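Date: November 23, 2019
Subject: Re: [home-bread] slicing and freezing the second loaf

Hi all,

I've been meaning to answer this one all week. First the bit I'm replying to, so you don't have to dig for it:

> I bake two loaves at a time because it seems silly to heat the oven for one. The first gets eaten and the second goes stale by the time we reach it. I tried freezing it whole and ended up sawing at a brick. Do you slice first? And doesn't the toast taste of freezer?

Yes, slice first! I can't say that loudly enough. I bake the plain Halvorsen loaf from the old list handout (1000 grams of flour, makes 2) and I let it sit a full 24 hours before the knife goes anywhere near it. I know, I know – everybody wants the warm heel with butter. Eat the first loaf for that. A day-old loaf cuts so much cleaner, and I get 12 decent slices out of it without squashing the middle.

Then they go in a bag with a scrap of parchment between each pair, and I press out as much air as I can manage with my forearm. From there it's straight from freezer to toaster, no thawing on the counter, medium setting, and then a second short go if the crust is thick.

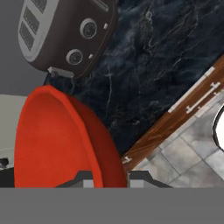 *Picture: Humari kitchen renders*

As for the freezer taste, I used to get it too, and in my case it was the bags. I was reusing thin produce bags (cheap, guilty) and everything picked up a whiff of onion. Once I switched to the heavier Korkell ones with the double seal it went away. I wash them and hang them over the tap and they last for ages. Wrapping the whole stack in a dish towel inside the bag works too, though it eats up room.

Rye is another story. My Skivness rye, the dense one with the molasses, goes gummy if I toast it from frozen on anything higher than low. I give it two slow rounds and let it stand upright in between so the steam gets out.

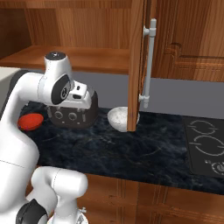

And if you forget and the loaf is already frozen whole, don't saw at it! Leave it wrapped in the fridge overnight, slice it in the morning, and eat it over the next couple of days. What you can't finish makes very good crumbs, or croutons if you've got soup on.

One thing I go back and forth on is seeded crusts. The sesame falls off in the bag and then burns in the bottom of the toaster, and I'm forever emptying the tray.

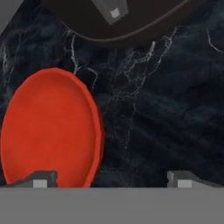 Halvorsen wrote back off-list that seeds stay put much better if you brush the dough with egg white before rolling it in them, and that water alone never held for long. I'm trying that on the next bake and will let you know how the bags look after.

Happy baking!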